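Beeswax furniture polish, second batch
June 20, 2021

I finished the last tin of polish in spring and put off making more until the hall table started to look thirsty. The recipe hasn't changed much from last year, but I've altered the amount of oil and I want it written down before I forget.

You need beeswax, a plain oil and a few drops of something that smells nice. I bought my wax from Furow, who sell it in pellets. The blocks are cheaper, but I grated one last time and was picking bits of wax out of the grater for days. The oil is the walnut one from Pliruline. If anyone in the house has a nut allergy, use food grade mineral oil and leave the walnut alone.

For this batch I used 96 grams of wax and 300 grams of oil. Last year I used less oil and the polish set so hard that I had to dig it out with a spoon handle. It still worked, but it was slow going on anything bigger than a stool.

Put the wax and oil in an old jar, stand the jar in a pan of water and keep the heat low. Don't leave it. Mine took 22 minutes to melt completely. Stir it with a stick you don't mind throwing away, take it off the heat and let it cool for a few minutes before adding the scent. I put in lemon oil, 15 drops, and a little sweet orange.

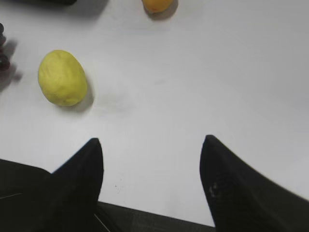

A reader called Won wrote after the first batch to say that lemon juice should never go in, only the oil, as the juice separates out and the polish goes mouldy within a month. I've only ever used the oil, but I should have made that clear in the old post, and I've now added a line to it.

Pour into shallow tins while it's still runny. I filled four and had a bit left, which went into an egg cup. Leave the lids off overnight. A few of mine have a dip in the middle, and one has a small crack across the top. Neither makes any difference to how it goes on.

To use it, rub a small amount in with a soft cloth, wait ten minutes and buff with a clean one. Try it on the underside of something first. It darkened our pine shelf slightly and did nothing to the colour of the oak. I wouldn't put it on anything varnished. Spread the oily cloths out flat to dry outdoors before binning them, and don't leave them in a heap, as walnut oil can heat up as it dries.

The tins came from Zornatberg and the lids are stiff, so I'll look for different ones next time. The hall table has had two coats and the chairs are still to do.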